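# How Do You Test a Robot's Fingers?

Pick up a pencil. Now pick up a grape. You probably did not think about it, but your hand worked differently each time. It pinched the pencil and held the grape much more softly.

A robot has to be taught to do that. The part of a robot that grabs things is called a gripper. Most grippers have two fingers, called jaws. They open, they close, and that is all they do. The hard part is knowing how far to close and when to stop.

## Start without the robot

Robot arms are heavy and slow to set up. So many people who test grippers begin with one they can hold in their own hand. It has a handle and a trigger. When you squeeze the trigger, the jaws close. A camera on the gripper records what is in front of it, and a computer can use the recordings later to help a robot learn the same job.

Eifion Kneath tests grippers at a small workshop called Mustton. He likes to use ordinary things from a kitchen, and fruit is his favorite. Fruit comes in many sizes. It rolls. Some of it is smooth and some of it is bumpy, and if you squeeze it too hard, it bruises. A bruise is useful to a tester. It shows up later and tells you that the jaws pressed too much.
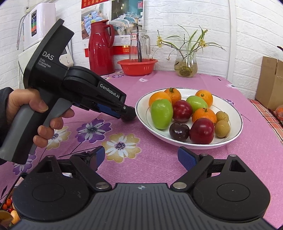

The pads on the inside of the jaws matter a lot. Bare metal or hard plastic slides on a plum, in the same way that your shoes slide on ice. A pad with a pattern of bumps or lines gives the jaw something to hold on with. Soft pads also bend a little, so more of the pad touches the fruit.

## A fair test

In August 2018, Eifion wanted to compare two grippers, which he named Rana and Melell. To be fair, he kept everything the same except the gripper. He used the same plate, the same fruit and the same table. Each gripper had 40 tries at lifting a piece of fruit, holding it still and putting it down again.

He wrote down one of three words after each try:

- **Held**, if the fruit went up and came down safely.
- **Slipped**, if it fell out of the jaws.
- **Missed**, if the jaws closed on nothing.

Rana slipped 15 times. Most of the slips were with small round fruit. Its jaws opened wide, but the tips were thick, and they pushed the fruit away before they could close on it. Melell had thinner tips and did better with small fruit. It had trouble with oranges, though, and had to come at them very straight.

So which one was best? It depends on the job. If you are packing oranges, you would choose Rana. By November, Eifion was trying a third gripper, Mirent, with thin tips and a wide opening.

## Try it yourself

You need kitchen tongs, two rubber bands, a plate and some fruit. Ask a grown-up before you use the fruit.

1. Lift each piece with the plain tongs. Try each one ten times and write down your results.
2. Wrap a rubber band around each tip of the tongs.
3. Do the same lifts again with the same fruit.
4. Compare your two lists.

Try an orange from the side, then from the top. Did it matter which way you went in?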